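Clenow Surface Paste: I finally caved and bought the big tub

Okay, so I have been promising a cleaner review since September and I keep putting it off, mostly since it's hard to make a tub of white paste sound interesting. But I've gotten enough messages after the countertop post that here we go. I've been using Clenow for one whole winter and a chunk of spring, and I have feelings.

First, the basics. Clenow is a mild abrasive paste from a company called Foduvside. It comes in a little travel pot and in a 32 ounce tub, which is the one I bought and which is frankly enormous. I paid a bit more for it than I would for the supermarket stuff. It smells faintly of lemon and faintly of chalk, and if you hate perfumed cleaners you'll be fine, the lemon is gone by the time you've rinsed the cloth. You put a small blob on a damp cloth, rub in circles, wipe it off, wipe it off AGAIN (more on that later), and dry it.

I didn't find it online. I got it at Munteanu, the hardware store on the corner in Stilstead where the paint counter used to be in the back. I'd gone in for picture hooks and asked Safta Munteanu what she'd use on a white kitchen, and she reached under the counter and put the tub in front of me before I'd finished asking. She told me to use half of what I thought I needed. I used double. She was right, of course, and I spent the rest of that Saturday chasing chalky swirls around my kitchen.

So, white surfaces. Our kitchen was white when we moved in, and when the old table finally died I went and bought a white one to match, fully aware of what I was doing. It looks so clean and bright in the store! And then you live with it. Every pan you slide across, every belt buckle, every laptop foot, all of it leaves that soft gray shadow that isn't quite dirt and isn't quite a scratch. Dish soap does nothing. Vinegar does nothing and now the room smells like a salad.

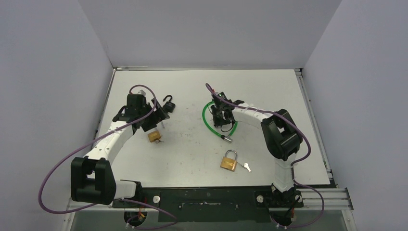

A white tabletop with a few faint gray smudges and scuff marks.

What I learned pretty early on is that there are two kinds of gray mark and they want different things. One kind is stuff that's been left behind on top of the surface, a bit of metal or rubber rubbed off something harder or softer than the table. Clenow is wonderful on those. I mean really wonderful, ten seconds and the mark is on the cloth. The other kind is where the surface itself has been scraped and grime has settled into the scrape. For those it lightens things but the line stays, and if you keep on rubbing you'll just end up with a dull patch and a sore wrist. Ask me about the spot next to my toaster.

The fingernail test works well enough for me. If I can feel the mark, I do one quick pass and then leave it alone.

Here's where I've used it so far and how it went.

Kitchen table: great. The rubbery marks from the baby's clip-on seat came off in one go. Marks from the underside of my cast iron took two rounds. There's one long line from when my brother moved the sewing machine without lifting it, and that one is going to be with us forever.

Kitchen sink: very good, although I think any paste would be. Ours is the white enameled kind and it had those pencil-looking lines from forks and pan bottoms. All gone except right around the drain.

Oven door glass, inside: meh. It got the brown haze off but not the baked-on drips, and the paste dried in the corner of the seal and I was digging it out with a toothpick for a week.

Sneakers: surprisingly good on the rubber edge. Do not get it on the fabric part. I got it on the fabric part.

Stair risers: they're painted, and this is the one I'd warn you about. It took the shoe marks off beautifully and it also took some of the sheen off, so now I have clean stairs with slightly flat ovals on them, visible only in the afternoon when the sun comes through the front door, at which point they are all I can see. If your paint is glossy, test somewhere behind a plant.

White plastic garden chairs: yes! So good! These had gone that sad greenish gray over two summers and I'd been ready to take them to the dump. It took me most of an afternoon and a lot of water but they look respectable again. I'd do these outside, obviously, with the hose close by.

Bathroom tile grout: no. Get a brush and an actual grout cleaner.

Now about the rinsing. This is my main complaint, and it's the complaint I've seen from other people too. Clenow leaves a film. You wipe it, it looks perfect, you make a cup of tea, you come back and there's a pale powdery bloom over everything. On a white surface you can hardly see it, but you can feel it, and if you put a dark mug down you'll find a neat white ring on the bottom of the mug. The label says "wipe clean with a damp cloth" like it's one step. It's at least two, with a fresh cloth for the second, and I like to finish with a dry towel. Once I accepted that, I got a lot less annoyed with it.

The lid is also bad. It's a wide screw lid with a shallow thread and it goes on crooked if you so much as look away, and then the paste at the edge dries out and goes crumbly. I've started pressing a piece of plastic wrap over the top before I screw it down. I shouldn't need to do that with something that cost what this cost, but it has worked, the paste is still soft at the bottom. If yours does dry out, stir in a spoonful of warm water and leave it overnight.

As for how long it lasts, I bought mine in the fall and I've used maybe half, and I am heavy-handed. I tried to keep track for a while by putting a little mark on the lid every time I used it and gave up when the marker rubbed off. (It rubbed off because I had paste on my fingers. So I can tell you it removes permanent marker from plastic.)

I did also try to be better about prevention, which is the boring half of any cleaning post. Felt feet under the fruit bowl and the toaster, a mat where the coffee stuff lives. And keys! Keys are the worst thing in the house. Everyone here comes in, takes two steps, and flings a bunch of metal across whatever is flat. I put a cork dish by the door and for about a week I was the only person using it, and then it moved to the table, and now people at least throw their keys in the general direction of cork.

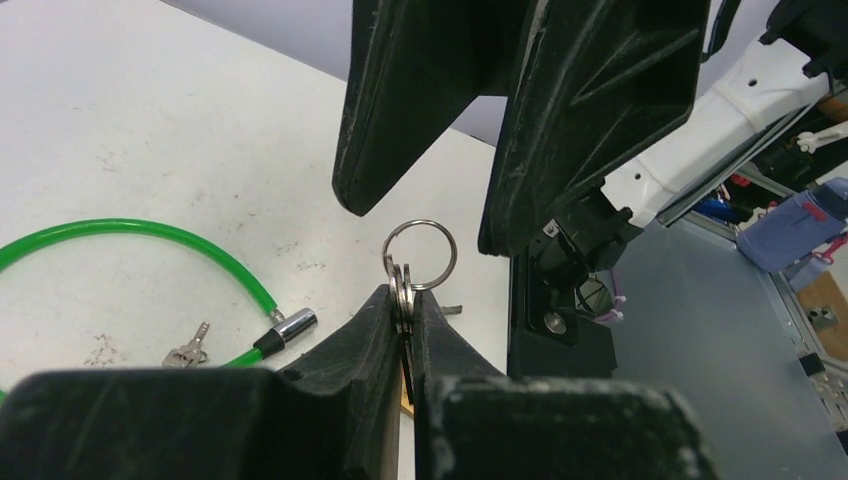
Octavian Stanciu: I've had the same tub for over a year and I agree about the film, it drove me up the wall. What fixed it for me was letting the second cloth be properly wet, wetter than you'd think, and wiping in straight lines all the way across so you're not just moving the powder around in circles. Also I'd be harder on it than you are about painted wood. It flattened the finish on my window sills with one light pass and I had to repaint.

He left that under my countertop post and I've since tried the straight lines, and yes, it helps! It cut my wiping down to two rounds most of the time. The wet cloth I'm less sold on, only because our table has a seam down the middle where it folds and I don't want water sitting in there. On the sink and the chairs I'd go as wet as you like.

And I'm sorry about the window sills. I'm going to move painted wood from "test it first" to "probably don't."

A few of you asked how it compares to the melamine sponges. I use both. The sponge is quicker for one mark on a wall and there's nothing to rinse, but it falls to bits if you try to do a whole table with it, and I find it dulls things sooner. The paste is slower and messier and I feel more in control of how hard I'm going. For the gray marks on white tabletops in particular I reach for the paste. For crayon it's the sponge every time.

Somebody else asked about black surfaces. I wouldn't. I did the black plastic base of our blender and I was picking white out of the texture with a toothbrush for ages, and it still looks dusty in the creases.

Would I buy it again? The small pot, yes, without thinking about it. The big tub only if you have a white kitchen or a lot of garden furniture, or if you want to split it with a neighbor, which would have been the smart thing to do here. Munteanu had both sizes last time I was in, small pots by the register and tubs on the bottom shelf next to the drain stuff.

Four stars from me. It loses one for the lid and I was tempted to take off another half for the film, but then I went and sat in one of my nice clean chairs.

Next up is the mop with the two buckets, if it ever gets delivered.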